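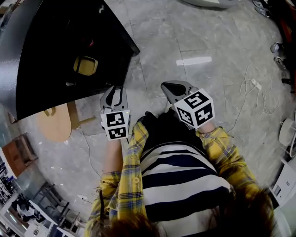

**Figura 1** – As duas pinças manuais, cada uma com o cubo de marcadores montado no topo.

## 3. Falha de rastreamento na pinça direita

### 3.1 Contexto

O projeto Chacko recolhe demonstrações com duas pinças manuais, usadas depois para treinar o braço. A posição de cada pinça é estimada a partir dos marcadores impressos nas faces do cubo. O registo é feito pelo programa Starkier, que grava a pose das duas mãos e a abertura dos dedos. Eu fiquei com a recolha e o Harish Rai com a verificação dos dados.

Na primeira semana de novembro gravámos 200 demonstrações da mesma tarefa: pegar num objeto pequeno, levá-lo a um tabuleiro e largar. O treino correu sem mensagens de erro. No primeiro teste com o braço, porém, a garra desceu demasiado e bateu no tampo da mesa. O Harish carregou na paragem de emergência. Não houve feridos, mas um dos dedos da garra ficou rachado e teve de ser impresso de novo.

### 3.2 O que encontrámos

Começámos por suspeitar do modelo e perdemos dois dias com isso. Só depois reproduzimos as gravações originais, uma a uma, e vimos que a mão direita dava saltos na vertical. Em 70 das 200 demonstrações havia pelo menos um salto de 15 mm ou mais entre amostras seguidas. Na mão esquerda não havia nenhum.

O cubo da pinça direita tinha folga. O parafuso que o prende à caixa estava mal apertado e o cubo rodava um pouco quando os dedos fechavam com força. O Starkier assume que a distância entre o cubo e a ponta dos dedos é fixa, por isso qualquer rotação do cubo passa para a pose calculada. Quando o movimento era rápido, o programa perdia uma face, passava a usar outra e o erro mudava de sinal.

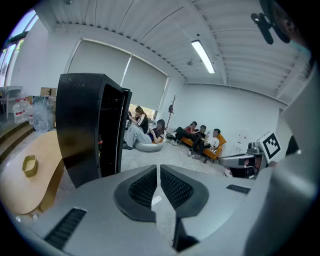 O segundo problema foi nosso. O Starkier escreve um aviso sempre que a pose salta, e no conjunto completo havia 893 avisos. Estavam num ficheiro à parte que nenhum de nós abriu antes do treino. O guião de verificação confirmava apenas que os ficheiros existiam e que tinham a duração esperada.

### 3.3 Correção

- O parafuso do cubo foi substituído por um mais comprido, com anilha de pressão e trava-roscas.
- Antes de cada sessão, a pinça é encostada a um ponto conhecido da mesa e aberta e fechada dez vezes. Se a altura calculada variar mais de 2 mm, não se grava.
- O guião passou a ler o ficheiro de avisos e rejeita qualquer demonstração com saltos.
- O controlador do braço tem agora um limite inferior de altura, independente do modelo. Devia ter existido desde o início.

O professor Senthil Naidu pediu ainda que os primeiros testes de um modelo novo fossem feitos a velocidade reduzida e sem objetos na mesa. Passámos a fazê-lo.

### 3.4 Resultado

As 70 demonstrações com saltos foram eliminadas e gravadas de novo com o cubo fixo. Na repetição do teste a garra não tocou na mesa, embora tenha falhado a preensão em várias tentativas, quase sempre com o objeto perto da borda. Não sabemos ainda se isto vem dos dados ou da calibração da câmara do braço.

Falta também verificar a pinça esquerda. Tem o mesmo parafuso curto que a direita tinha e não deu problemas, mas vai ser alterada antes da próxima recolha.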